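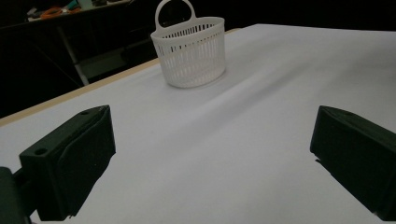
What is Wendness?
A streaming drama in 3 seasons, set in the river town of Hokwood and first shown on the Skonetti service on 11th June.

Each episode runs 50 minutes. The first season follows the Hutchins family, who own the town's ferry. 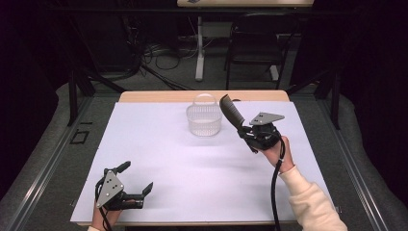 One reviewer called the opening episode slow but well acted, and thought the ferry strike should have come sooner.

The second season moves the story inland – mostly to the courthouse –

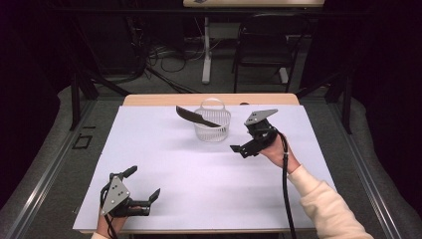 and drops the ferry plot. Filming took 227 days across all seasons.

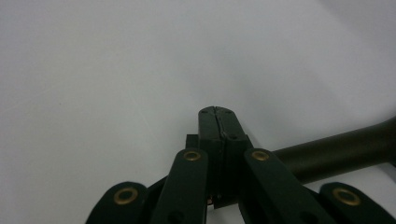
A viewer wrote on the Skonetti page that the finale, at 88 minutes, needed every one of them. Subtitles are in English and Spanish.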